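**Meltthorpe, 2019-08-05**

I went to Meltthorpe expecting to be sold something. Everyone who has spent money on robot hands wants you to spend yours too, and I buy equipment for a small flower packing business, so I'm the kind of person they like to see coming.

The woman who plans equipment for the Hultumari project didn't try. She had a spreadsheet open before I'd sat down, and the first thing she showed me was the column labeled "stuff we forgot."

"The arms were the easy part of the budget," she said. "You get a quote, you argue, you get a smaller quote. Then you need hands, and cables for the hands, and somebody to deal with the cables."

I asked what the hands cost. She wouldn't give me the full price, but she did say that a repair on one of theirs, through Cieślak, came to $4000 including shipping. That was in June. It was a finger drive. I asked if it had been covered.

"Under what?" she said.

There was a warranty. It covered defects, and the supplier's view was that a jammed gear is wear. She has stopped arguing and now carries a repair line for each hand, every year, whether or not anything has broken yet.

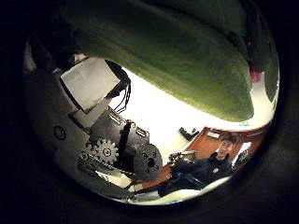 A buyer in Stolville told me over the phone that this is the wrong way to do it, and that a repair line is just an invitation for the supplier to use it up. Their shop pays for a service contract and considers the matter closed. When I passed this along, the Hultumari planner asked how long Stolville waits for parts. I didn't know. Her own wait was 45 days.

"So then you want a spare," she said. "And now you're buying three hands to use two."

I told her I was still stuck on using two. Our packers pick up a bouquet one-handed all day long. Why pay for a second arm?

She said that was a fair question and she'd asked it herself. The task they work on is a bouquet on a table and a tall vase standing at the back of it. The people writing the software wanted two arms so one could hold while the other adjusted. "On paper I could see it. I signed it. Would I sign it for a packing line? I'd want to see the second arm earn its keep first."

The flowers have their own line in the budget, and it's a small one. What I noticed was the stems, wrapped into a thick green bundle a hand can get around. Ours arrive in a rubber band, if we're lucky. I asked whether anyone had priced the wrapping.

"No," she said, and wrote it down.
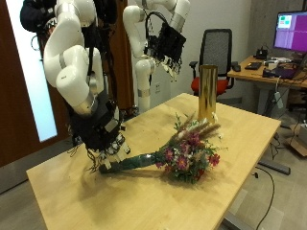 ## What she would ask a supplier

Her list is short. She wants the price of one replacement finger, in writing. She wants to know who pays freight in both directions. She wants to know which cables can be swapped on site, with ordinary tools, by a person who didn't design the thing.

She also asks for a run of 100 attempts on your own product, with every one reported. "They'll offer you a video," she said. "Tell them thanks, and ask for the run."

I asked how many suppliers had agreed to it.

"One said he'd get back to me."

She was a little more generous about the arms. Her complaint there is floor space. The quote described the arms and said nothing about the table, the desk for the computer, or a chair for the person watching. All of that had to fit in the same room, and the desk wasn't in her first plan at all.

"Draw the room," she said. "Draw it with the cables in."

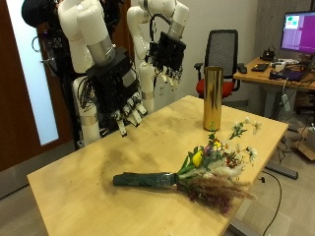 ## So would she buy it again?

I put it to her directly and she took a while over it. For research, yes, with a bigger repair line and the spare ordered on day one. For a business like mine, she said to rent if I could find anyone willing, and to keep the packers on full hours while I did.

I asked what number would change her mind. She said it would have to be the cost per bouquet, with repairs in it, over a full year. She hasn't seen that number from any supplier, and I haven't either. I've written to Cieślak to ask for it, along with the price of one finger.

Our own equipment budget closes next month. For now the money is going to a new cooler door.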